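1/ Okay, end-of-year thread on the thing that ate my October: getting our perception stack to handle black objects sitting in other black objects. Software only, no hardware opinions. (Fine, one hardware opinion, near the end.)

2/ Quick background. I do the perception and tooling side of a little manipulation project we call Pimlow. Iida Kuusisto does control. We share a repo, a table and a very long list of grudges about coordinate frames.

3/ The planner wants two things from me before it moves anything: a pose for the object and a free-space mask for the table. Bright mugs, wooden blocks, whatever, easy. Then we moved on to a dark upright board in a dark tray and my pose estimates started wandering off like they had somewhere to be.

4/ First guess was lighting. Nope. Second guess was timestamps, because it's always timestamps. Also nope, although I did find a real timestamp bug while looking and fixed it, so that was a nice afternoon!

5/ What was really going on: the segmenter kept gluing the tray and the board into one blob. One blob means one centroid, and that centroid was hanging in the air somewhere over the rim. The planner believed me. It always believes me, poor thing.

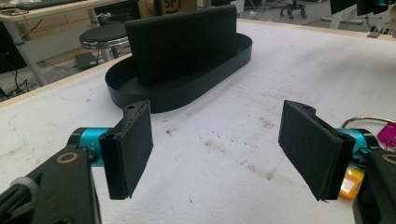
Black board standing in the black tray, seen beyond and slightly left of the gap between the finger pads. This is the view the segmenter has to sort out.

6/ To you and me that's clearly two objects. But look at where the front wall of the tray covers the bottom of the board. Matte black against black, hardly any gradient, and that line is exactly the edge I need.

7/ Oh, and the finger pads are dark too. So the old code, which masked out the gripper with a color threshold (past me, why), would happily eat a chunk of the board whenever a pad drifted in front of it.

8/ Fix number one: stop guessing where the fingers are. We know the finger opening at every timestep, so now I render the gripper mask from that and subtract it before segmentation. Boring geometry. Works great. I should have done it a year ago.

9/ Fix number two was Iida's idea. Fit the tabletop plane first, then fit the tray rim as an ellipse a little above it, and only then ask what's sticking up out of the ellipse. The rim shows up really well against a white table, even on the bad exposures, so the fit is stable. (Our tray isn't a true ellipse, but it's close enough that the solver doesn't complain.)

10/ Anything taller than the rim gets its own label. Anything lower than the rim and inside it is "tray, don't care." That one rule replaced 41 lines of heuristics, and I enjoyed deleting every single one of them.

11/ Fix number three, the table itself. Ours is scuffed and speckled and has these faint gray scribbly lines, and the free-space mask was treating a few of the darker specks as tiny obstacles. Planner would do this ridiculous little swerve around a dot. I now drop any obstacle with no measurable height. Swerve gone.

12/ Tooling time! Debugging this by scrubbing through recordings was awful, so I wrote a replay viewer called Starkik. It draws the mask, the plane fit and the rim ellipse over every frame and lets you jump straight to frames where the pose moves more than it should.

13/ The test set is 1,111 frames, all hand-checked, mostly by me, mostly with snacks. Before the changes, 20 short clips in it had at least one bad pose jump. Now it's 3. Two of those are motion blur and the last one I can't explain yet, which bugs me more than the original problem did.

14/ On the control side, Iida changed the approach so it slows down when my pose covariance goes up. Sounds obvious, but I'd been publishing that covariance as a constant. For months. She found out by plotting it and sending me a screenshot of a perfectly flat line with no message attached.

15/ Things that did NOT help, to save you the time: histogram equalization (made the specks on the table look like boulders), a bigger segmentation model (same blob, slower), and averaging poses over a longer window (smoother, still wrong).

16/ The hardware opinion, as promised: I'd love a strip of light-colored tape on the tray rim. Iida says that's cheating and the software should cope. She's right and I've hidden the tape from myself.

17/ Someone asked about the planner. It's Trollolska, our own sampling planner. Not public, and you really don't want it to be until I've renamed the config keys. There are two called "margin" and they mean different things.

18/ Next up is the same setup with the board lying flat inside the tray. My "taller than the rim" rule obviously falls over there, so I'm going back to the depth edges and trying a learned boundary just for the inside of the ellipse. Already have a branch. It's already a mess.

19/ If you've dealt with dark-on-dark segmentation and have a trick that doesn't involve tape, replies are open. Posting this 31 Dec 2022 and then closing the laptop until the leftovers run out.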